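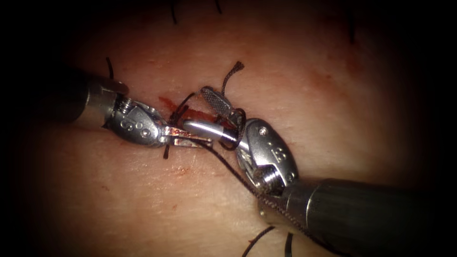
Zesside Veterinary Hospital is a small animal practice on the main street of Groltgate. We see dogs, cats, rabbits, guinea pigs and most pet birds. We don't treat horses or farm stock, but we can give you the number of a large animal practice that covers the district.

The practice opened in the old Palacios hardware store, which had been shut for a few years. The counter in our waiting room is the original shop counter, cut down at one end so that people in wheelchairs can use it. When the newsagent next door moved out we took over that lease as well, and the cats now have a separate waiting area on that side. Please use the left-hand door if you are bringing a cat.

Our team is made up of 3 vets, a practice manager, and nurses who are either qualified or finishing their certificate with us. You can ask to see the same vet each time. We can usually manage this for booked visits, though not for emergencies.

What we do

Most of our work is routine: vaccinations, desexing, dental cleaning, microchipping, skin and ear problems, weight checks, and the care of older animals with arthritis or kidney disease. Consultations are 20 minutes. If you have more than one animal to be seen, tell reception when you book so they can set aside a double appointment.

Surgery is done in the mornings. Animals are admitted before nine and most go home the same afternoon. A nurse will ring you once your pet is awake, and will go through the discharge sheet with you at pick-up. We refer some orthopaedic and eye cases to specialists in the city and will send the records and X-rays ahead of you.

We run puppy classes in the evenings over a four-week course. Pups need to have had their first vaccination at least a week before they start.

Fees

We give written estimates before any procedure. Payment is due on the day, by card or cash. We can lodge pet insurance claims from the front desk if you bring your policy number. Pensioners and Health Care Card holders receive a discount on consultations and vaccinations, but not on food or medicines.

The Cora Room

Since April we have had a quiet room at the back of the building with its own door to the car park. It is used for euthanasia and for families who want some time with their animal. It is named after a greyhound who lived at the practice for most of her life. You can ask for this room when you ring, and the account can be settled later.

After hours

Our phone message gives the number of the on-call vet. An after-hours fee applies.

Last updated: 12 October 2019

Zesside Veterinary Hospital, Groltgate | Contact us | © Zesside Veterinary Hospital | Back to top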